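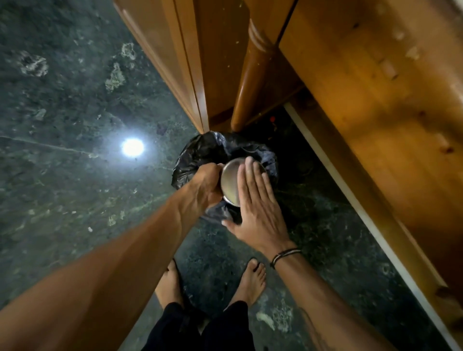

Kitchen scraps, sometimes called food scraps or, in older cookbooks, kitchen leavings, are the bits of food left behind when a meal has been prepared and eaten. The term usually takes in peelings, cores, eggshells, coffee grounds, tea leaves and stale bread, along with whatever is scraped from the plates at the end of supper.

History
For much of the past, a household with a yard had very little trouble finding a use for its scraps, and a pig or a few hens would gladly take most of them. In the hill town of Koltholm, families kept a lidded crock by the back door, known locally as a skilletti, and emptied it every evening before dark. The local historian Tamsin Partington collected nearly 60 household notebooks from the town and found the crock mentioned in most of them, often with a fond complaint about whose turn it was to carry it.

Collection
Towns that gather scraps separately generally ask people to keep out glass, metal and plastic. In Wirnis, the carts come by every 7 days for most of the year and twice as often in July, when melon rinds are plentiful and the smell can be quite something.

Composting
Scraps break down best when mixed with dry leaves or shredded paper, and a heap that is turned now and then will stay a good deal sweeter than one left alone.

See also
Compost
Leftovers
Slop bucket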